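Neteron Contact-Phase Wrist View Module

Hinasow product line: manipulation research
Status: shipping to labs in Canada and overseas

Overview

Neteron is a wrist camera processing module for two-finger grippers. It implements the blur-weighted matching method developed under Corina Schnyder and released to customers as part of the Ziker software package. The method addresses the short interval before contact, when image sharpness drops and conventional keypoint trackers discard most of their features. Blurred pixels are kept and assigned a direction-dependent weight, so that an edge smeared horizontally can still contribute to the vertical estimate.

Long, thin and glossy objects are the hardest class. A rod offers two nearly parallel edges and a specular line that shifts with viewpoint. Trackers tuned for textured packaging tend to lock onto the highlight or the grain of the surface behind it. 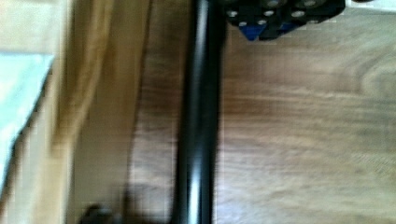

Wrist view under motion blur: black rod against wood grain.

In views of this type the module fits the rod axis from both borders jointly and treats the highlight as a soft constraint only. Wood grain is modelled as background texture and down-weighted where its orientation agrees with the estimated blur direction. Saturated colour regions, when present, are used for coarse registration against the fixed camera.

Evaluation

The method was evaluated at the Baek test kitchen on 1,700 approach sequences, of which 337 involved rods or utensil handles. The remainder covered boxes, cans, soft toys and tableware. Axis error was measured at the last usable wrist view and compared with the keypoint baseline supplied in earlier releases. Median error fell by 9 per cent over the full set. The gain was larger in the rod subset — nearly double — and negligible for printed boxes, where the baseline was already adequate.

Work surfaces were left cluttered during evaluation. The layouts mix reflective appliances and tile with matte toys and wood, and the rod is placed on a table set slightly lower than the adjoining counter. Height must therefore be estimated per surface; a single plane assumption produces a biased grasp depth.

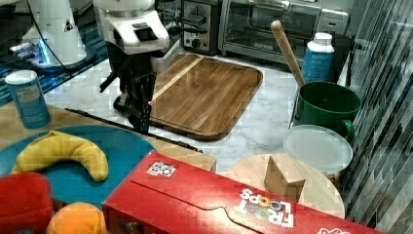
Specifications

Processing rate: 100 Hz
Inputs: one wrist camera, one fixed camera (optional)
Output: object axis, blur direction, per-edge confidence
Calibration: printed square tag or stored hand-eye file
Software: Ziker package, licence included

Known limitations

Transparent and frosted plastics are not supported in the current release. Axis estimates for curved soft objects are returned with low confidence and should not be used for grasp closure without a second view. Recalibrate after any change of gripper fingers.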